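Stop buying the whole machine

My mixer died in May. Well – one part of it did. Serier wanted 3002 for a new one and had nothing to say about spares.
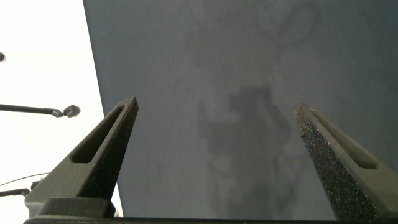

Gray on gray.

So we throw out a thing that's 99 percent fine. Madness. Wollcombe used to have 3 repair shops, now its a phone store. 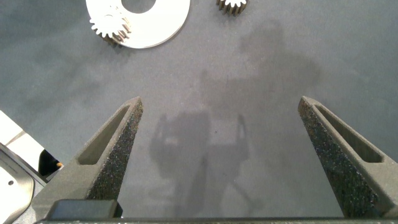
What I'd want

Parts lists. Printed, in the box. Sold for at least ten years, at a price a normal person can pay. Small metal gears cost next to nothing to keep on a shelf.
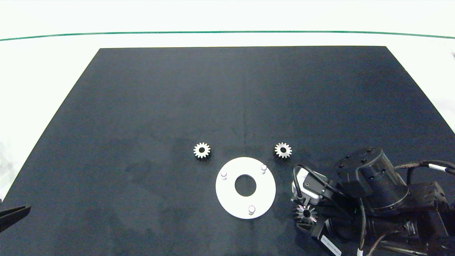

And don't tell me people won't bother. They will, if teh part exists and the screws aren't glued over. Around 1000 of us signed the Rathjen letter. Still waiting on a reply.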